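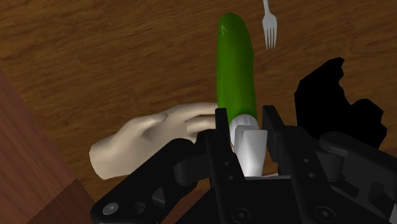
I've been chopping vegetables for longer than I care to admit, and the best advice I've picked up lately about handing things across a kitchen counter came out of a robot paper. My friend Gudrun Kvam works on a project called Strand, where they teach a simulated arm to pass things to a simulated person, and she lets me read the drafts because I ask rude questions about the cooking parts. Their test items are ordinary table stuff, and the one I got stuck on was the cucumber. Look at where the gripper has it: right down at the white end, with all that green left over for the hand coming in from the left. I grab a cucumber smack in the middle every single time, and then whoever I'm passing it to has to pinch the tip!

So what did they do? They ran 186 handovers in simulation with two ways of choosing the grip. One way just went for the steadiest hold, usually near the middle of the object. The other way guessed first where the person would want to take it, and then held on somewhere else. The second way makes the arm work harder (a long thing held at one end wants to tip), but the simulated hand had far more room to close around it. Gudrun's short version is "hold the bit they don't want." I have that on a sticky note by the stove now.

Here is what I've changed at home, for what it's worth.

Long vegetables. Cucumbers, leeks, carrots, a big daikon if you're lucky enough to find one. Take the end you'd trim off anyway and let the other person have the rest. It feels wobbly the first few times. Keep your elbow in and it stops.

Wooden spoons and spatulas. Hold the working end and offer the handle. If the spoon is covered in sauce, put it on the spoon rest and let them pick it up, it's quicker than washing both of your hands.

Forks. Same as spoons, and I hold mine at the neck, just behind the tines.

Knives. I don't hand knives over at all, and I'd ask you not to either. Put it down flat on the board, handle toward the other cook, say "knife down," and step back. My kids think this is hilarious. They also do it.

Jars and bottles. Hold low, with one hand underneath if it's heavy, so they can get the neck or the shoulder of the jar.

The other part of the paper I liked was about letting go. Their first version opened the gripper as soon as the hand touched the object, and it dropped a lot of things. Now it waits for a steady pull, and only then does it let go, over 2 seconds in the slow setting. They tried 7 release settings and the slow one got the fewest drops, although Gudrun thinks real people would find it annoying. I tried it on my husband with a jar of pickled beets and he said "are you giving me this or not?" So I go a bit faster than the robot. But waiting for the pull really does work, especially with wet hands, and I haven't lost a jar since March!

One warning before you get too excited about all this: it's a simulation. Their cucumber is perfectly smooth and never has a soft spot, and their virtual hand doesn't get distracted by the phone. Gudrun is the first to say so, and there's a long section on it at the back of the draft. They want to try it next with real people and a real arm, 30 people if they can get them, and I've already offered to bring the vegetables.

If you want to practice, do it with carrots, over the counter, with somebody patient. Ten minutes while the potatoes boil is plenty. And please tell me in the comments how you pass a hot baking dish, because the paper doesn't cover that and my own method (yelling) could use some work.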